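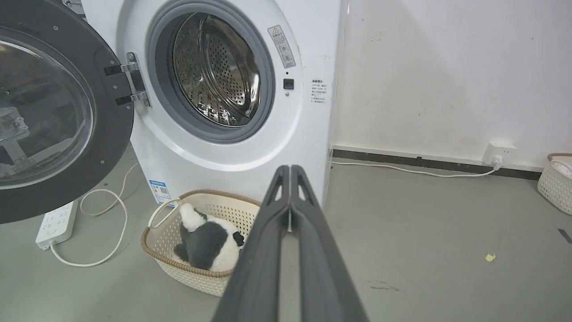
The panda in the basket, with the machine door open.

October, late evening

I have promised myself to write every evening, also when there is only washing to tell about. Today there is only washing to tell about.

The rain did not stop since breakfast. From the kitchen window I could see the bus to Drutstead going past with all its lights on at two in the afternoon, and there were only wet coats inside it. I had wanted to walk up to the Pritevham market for leeks, but I stayed at home and decided to do the bedding, the towels and at last the panda.

I should explain the panda, in case I read this in many years and have forgotten. It came with us when we moved here from the other country, in the big blue bag together with the winter shoes. My daughter was small then and she could not sleep without it. Now she is fourteen and says she does not care what happens to it, but when I once put it on the top of the wardrobe it was back on her bed the next morning. So I know what I know. It has been under the bed since the summer and it had collected dust, and on one foot there was something sticky, I think apricot jam. My nose told me that it was time.

I carried it down in the cream basket, the one with the holes in a pattern and the brown braided edge. I like this basket very much. I bought it in our first month in the town, when we had almost no furniture, and I remember I felt ashamed to spend money on a pretty one when there was an ugly one for less. It is the only thing from that month which I have never regretted. The panda lay in it on its side, one ear up, and it looked like a patient who waits for the doctor.

Then I did what I always do, I became afraid. I have had bad luck with soft things. Many years ago I washed a woollen rabbit of my sister at a too high temperature and it came out hard like a potato. She did not speak to me for the whole weekend. So I opened the door of the machine wide and left it like this, and I went to look for the booklet.

The booklet was not in the drawer of booklets. It was in the drawer of candles, and I cannot say how it came there. There is also a sticker with instructions on the front of the machine, but the print is so small that I must kneel down and hold my glasses in front of my glasses. And the yellow and black warning label beside the opening is in Chinese. It sits a little crooked and it has been disturbing me from the first day. I have never dared to straighten it, for then perhaps it will tear and I will have half a warning.

I also looked at the energy label, low down on the front. I always wanted to take it off and I never did it. My mother left all the labels on everything. Her refrigerator had its label until the end of its life, and she cleaned around it with a corner of the cloth. I thought of her when I was kneeling there, and I cleaned around mine the same way.

While I was down on the floor I wiped the grey rubber too. One must pull it forward with the finger and go along inside the fold. I found a hair grip, a small coin and a piece of paper which was once a shopping list, I could still read "eggs". The drum itself needed nothing. I like to look in it when it is empty, it shines like the inside of a spoon.

The booklet says that toys go with the delicate things, at a low temperature, and in a bag if there are buttons. The panda has no buttons. I put it in an old pillowcase in any case and made a knot. I used less powder than for the towels. I wanted to buy the liquid soap from Hailu, which my neighbour praises always, but it has become so expensive that I stood before the shelf last week with my mouth open, and went home with the usual powder.

The programme took longer than I expected. I made tea and sat on the low stool near the machine with my book, but I did not read much. Every time it turned, the pillowcase came up to the glass and went down again. I told myself that I was only resting my legs.

In this time I thought about the flat in Stulmont, where we had no machine and I carried everything to the laundry on the corner. It was 11 steps down from the street and in winter the steps were icy. I knew all the women there by their sheets. One had sheets with yellow roses and she folded them so exactly that I was jealous. I never learned her name. I wonder if she still has them, or if they are cleaning rags now, as happened with mine.

It came out well! The white is white again, or nearly, and the jam is gone. One seam under the arm has opened a little and I can see the filling. I will close it tomorrow by daylight, my black thread and my dark blue thread look the same to me under the lamp. I pressed it in a towel and then I put it over the radiator in the bathroom, first on the stomach, and after supper I turned it on the back. It is still heavy in the middle. The booklet does not say how long a panda must dry.

My daughter came home at 6 with wet hair and went to wash her hands. She stayed in the bathroom a long time for only hands. When she came out she asked what was for supper, and I said potatoes with cheese, there being no leeks. She ate two plates.

The towels are dry and folded. The bedding is not, it hangs over the doors and we walk through the flat as in a tent. I must remember to buy clothes pegs, the wooden ones, and also eggs.

Half past ten now. The light in the bathroom was on again a moment ago. I went to look and the panda has been turned on its side, with its face away from the cold window.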